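4.2 Cable sorting

Tidying cables is a chore that most homes and repair shops still do by hand. The Flendisley bench has two arms and three trays -- red, pale green and bright green -- on a brown surface. A coiled black cable has no fixed shape, and a grip on one loop can pull the rest apart. Lins scored 349 trials of this task. A trial counted as a success only if the coil stayed wound and lay fully inside the tray.
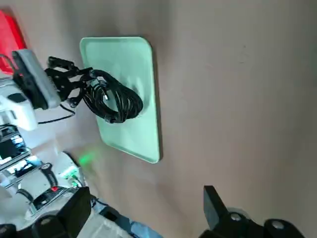
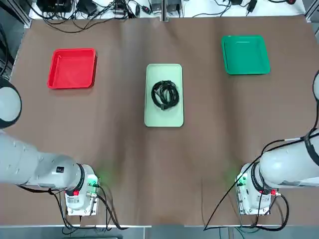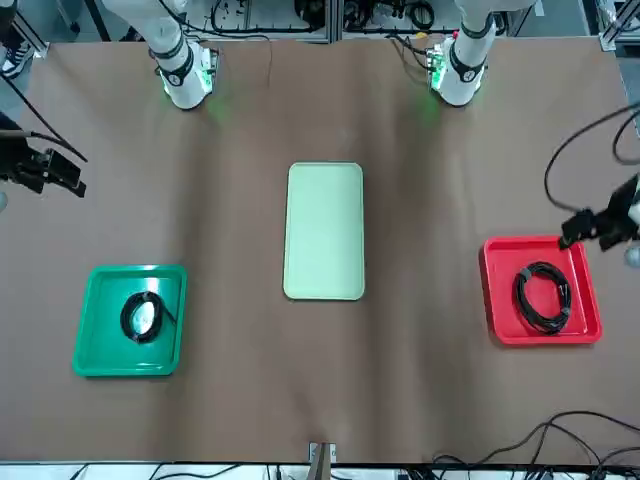
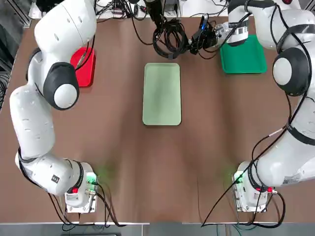 Figure 11. Cable sorting on the Flendisley bench, seen from several cameras. The pale green tray is in the middle.

4.3 Limits

We did not test cables longer than those in the Lutby set. Shop-floor use would also need faster cycles than ours.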